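Ticket 489: Clearance rule passes in sim, reviewer won't sign off
Project: Nimcombe tabletop tasks
Status: Open, waiting on Rizzi

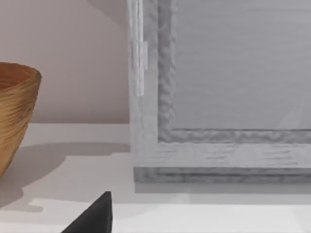 Opened by Ladi Ibrahim, Saturday, 7:40 am

The Brendunton handling guide says a scene is "fit for use" if the gripper keeps its minimum clearance from every object on the table. Our checker says we comply. I don't buy it. The checker measures from the center of each object, so anything wide and upright gets treated like a soda can. Please tell me who approved that.

Update, 9:15 am
Reran the batch, 1000 episodes, same seed. All green. A rule that never fails anything isn't much of a rule — I'd like to see it reject one before I trust it.

Update, 10:05 am
Moved the framed piece closer to the bowl on purpose and ran 6 more. Still green. Filler's log has the distances, and they don't change when I scale the frame up. So size is being ignored completely.

Reply from Rizzi team, 11:30 am
Working as designed. Section 2 of the guide says "distance to object" and doesn't say which part of the object. Suggest closing.

Ladi Ibrahim, 11:48 am
Not closing. If the wording allows that reading, the wording is bad too, and I've never met an operator who measures to the middle of a thing. Asks:
Measure from fingertip to nearest surface.
Add one scene that must fail, and block the release if it passes.
Stop quoting the pass rate in the Nimcombe summary until both are in.

Rizzi team, 1:20 pm
First one is in a branch. Second needs a decision on the guide text. Leaving open.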